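Olura Launches Account Protection Service for Small Online Retailers

DRILLDEN - Olura, a provider of security software for small businesses, today announced the general release of Welix, a service that helps independent online stores protect customer accounts from password theft and unauthorized logins.

Welix checks each login attempt against a store's normal pattern of activity. When an attempt looks unusual, the service can ask the customer for a second form of proof, delay the login, or alert the store owner by text message. Store owners choose which of these steps apply and may change them at any time from a single settings page.

The release follows a trial that began last October with 112 online stores, most of them with fewer than 21 employees. Participating stores sell home goods, clothing, craft supplies and pet products. During the trial, Olura shortened the setup process to four steps and rewrote its alert messages in response to comments from store owners, many of whom found the first version too technical.

"Small stores hold the same kinds of customer information as large ones, and they often have no one on staff whose job is to guard it," the company said in a statement. "Welix was built for the person who packs the orders and also answers the email."

The service works with most common shopping cart systems and does not require a store to move its website. Customer passwords are never sent to Olura or stored on its servers. Records of login attempts are kept for a limited period set by the store, after which they are deleted.

Ogola, an online furniture seller that took part in the trial, will continue as a Welix customer. The company serves roughly 4,000 account holders and plans to turn on second-step checks for all changes to delivery addresses - a frequent target in account fraud. 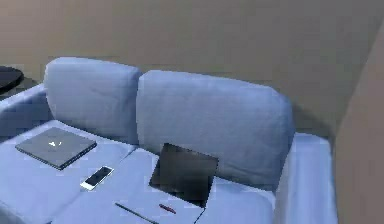 A light blue sofa with upright back cushions, shown in a computer rendering.

Welix is available now by monthly subscription. Stores that joined the trial will keep their present settings and do not need to install the software again. Telephone support is offered on business days and on Saturday mornings.

About Olura
Olura develops login security and fraud prevention tools for small and midsize businesses. The company is based in Drillden.

Comments (3)

cartwheel_goods
Does it work if customers check out as guests? Most of mine never make an account.

mlt
We were in the trial. The early alerts were hard to follow but the new ones are fine. Wish the phone app had them too.

Shopkeeper North
No price listed anywhere in this. Please add it.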